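Workshop notebook, Mendonça building, ground floor
April, second entry
Entered by T. Bravo

Subject: stale-flavor complaints on the Wollia salted cracker, storage trial, first reading

The trial compares two liner films for the Wollia single-serve pack. Film A is the current stock. Film B is the heavier grade from Draraletti, received in March and held flat in the dry cabinet until use. Both films were sealed on the bench sealer at the standard dwell setting. Packs were then placed in the warm cabinet and withdrawn for tasting and moisture reading at the intervals agreed in the plan.

A total of 200 packs were prepared, divided equally between the two films. Pack 657 in the log is a renumbered pack and belongs to the Film A group. The original label came away in the cabinet and the number was reassigned the same morning. Colleagues consulting the log should not treat it as a separate sample.

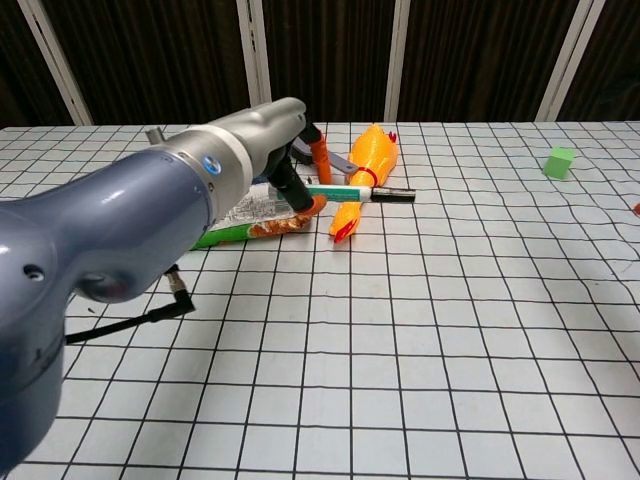

Moisture was read by oven loss, with the balance checked before each session. At the first withdrawal the two groups could not be told apart. At the second, Film A crackers were judged softer by most of the panel, and the oven figures moved in the same direction. Film B remained close to its starting value. The difference is small and should not be quoted outside the group until the third withdrawal has been read.

Two irregularities are to be noted. The cabinet door was found ajar at 7:40 a.m. before the second withdrawal, and the chart shows a dip lasting 90 minutes. Both films were exposed equally. Separately, several Film B packs showed a crease running into the end seal. These were set aside and have not been included in the averages. The crease appears to form at the folding plate, where the heavier film does not lie down as readily.

Rancidity was scored separately from texture. The panel tends to report the two together, and the score sheet has been revised so that texture is marked first and the sheet turned over before odor is assessed. The old sheets are to be discarded.

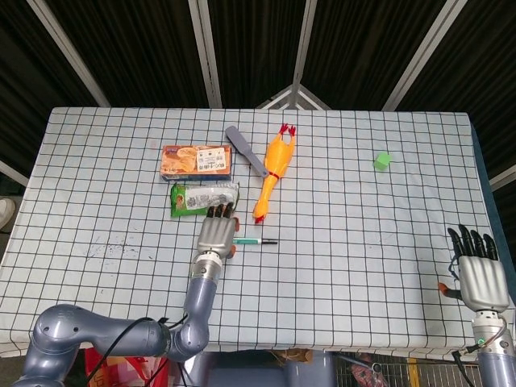
Alcides Cordeiro objected that the comparison is not yet a fair one. In his view the creased packs are a property of Film B and ought to be counted against it, and leaving them out gives the heavier film a better result than it would earn on the Musameo line. He asked that both averages be entered in the log, with and without the creased packs. This has been accepted.

Cordeiro also requested a dye test on the end seals of both groups. Dye and trays are in the lower cupboard. The test requires the packs to be opened, so it will be carried out on retained samples only.

Outstanding: reset folding plate and run 800 blanks in Film B; replace door gasket on warm cabinet; third withdrawal, full panel; confirm with Draraletti whether the film can be supplied at the narrower width.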